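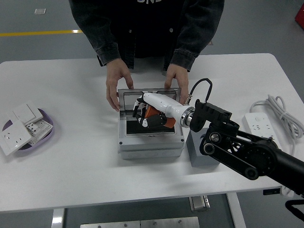 7 March 2019

Hand comparison, enclosure lid task. Continuing from the Boersma two-finger gripper, which is back in its drawer for now. Arm unchanged, Pamau controller unchanged, only the hand and its cable swapped. Wrist payload limit set to 1580 g in the config, old value commented out underneath.

Task is the grey box with the hinged lid: hand goes to the lid and closes it, box held by a person throughout. Wall plates stay in the tray on the left until we get to the pick part.

Notes on the Bustus hand so far:

Finger speed at 700 in the settings. Tried 764, which is what the Dirkport people use, and went back. The thumb arrives before the fingers at that speed and I want them together.

Approach from the right needs a higher waypoint than the gripper did. The fingers are longer and the old path takes them into the lid frame. Raised the waypoint, saved as a new path. Do not overwrite the old one, we need it for the gripper runs.

Cable loop at the wrist is tight when the wrist rolls inwards. Left more slack. Check it again before anyone runs the full roll.

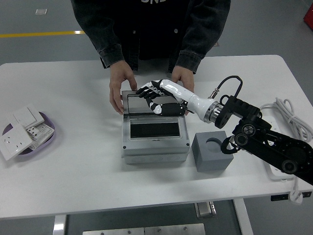

Barbara Rutkowska thinks the comparison is unfair as it stands, as the gripper had its path tuned over weeks and the hand has had a morning. She would give both the same number of tuning runs and log every one, including the aborted ones. Agreed. I'll start a fresh sheet with one column per hand.

She also asked for finger currents in the log. The controller can write them but the file gets big quickly, so I have capped it at 4000 lines per run.

To do:
Ask Bronisława Sowa for the spare wrist cable.
Same start pose for both hands, write it on the sheet.
Wall plates next, switch plate first, then the sockets.
Find out why the thumb offset resets after a power cycle. Twice now.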